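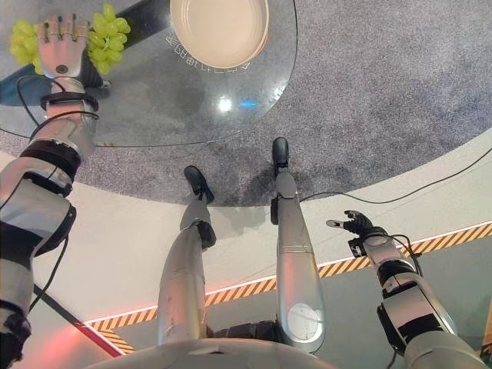

Flinden Extension Program
Growing and Storing Table Grapes
Handout 3: Harvest and Cold Storage

Read this before the July field session. Bring it with you, along with hand shears and a notebook. We meet at the packing shed at 7:30 a.m. and go out to the rows from there.

1. Deciding when to pick

Grapes do not ripen further once they are cut. Bananas and pears carry stored starch that turns to sugar after picking, but grapes do not, so a sour bunch stays sour. The picking date matters more than almost anything done afterward.

Color is a poor guide in green varieties. Look for a slight shift from hard green toward yellow, then check with a refractometer. Take berries from the top, middle and tip of the bunch, because the tip ripens last. Sample from both sides of the row and from at least 10 vines. Crush the berries together and read the juice once it has been strained.

Write down the sugar reading, the row number and the time of day. A reading taken after heavy rain or irrigation can come out low. Wait a day or two and repeat it.

Taste still counts. If the skins are tough and the seeds (in seeded types) are green, leave the fruit.

2. The teaching block

The block at Trarance has 53 vines in three rows, planted on a gentle slope that faces southeast. The lower end ripens later and gets more mildew. Last season's crop from the block was 1104 pounds, nearly all of it picked in two passes. The first pass took the upper half of each row.

Use the row map from Handout 2 when recording your samples. Vines marked with orange tape are part of the pruning trial and should not be picked.

3. Cutting and handling

Pick early, while the fruit is cool. Hold the bunch by the stem and cut close to the cane. Touch the berries as little as possible. The dusty white coating, called bloom, is a natural wax that slows water loss, and it rubs off easily.

Trim out split, moldy or shriveled berries with narrow-tipped shears. Pulling them off by hand tears the skin at the stem and leaves juice on the berries around it. Lay bunches in shallow trays, one layer deep, stems up. Keep filled trays in the shade.

Do not wash grapes before storage.

4. Cooling and storage

Get the field heat out within a few hours. Warm fruit loses water quickly, and the stems show it first – they go brown and brittle while the berries still look sound. Buyers judge freshness by the stem.

Hold table grapes at 30 to 32°F with relative humidity of 90 to 95 percent. The sugar in ripe berries keeps them from freezing at this temperature, but unripe fruit is less protected. Keep onions and other strong-smelling produce in a separate room.

Gray mold is the main storage problem. It keeps growing slowly even near freezing and spreads from berry to berry by contact. Check trays every week and remove affected bunches whole.

Before the next class

Read the Mustum chapter on sugar and acid, except for the section on fermentation, which we cover later. Work out the average reading for each row from your field samples and bring the figures on one sheet.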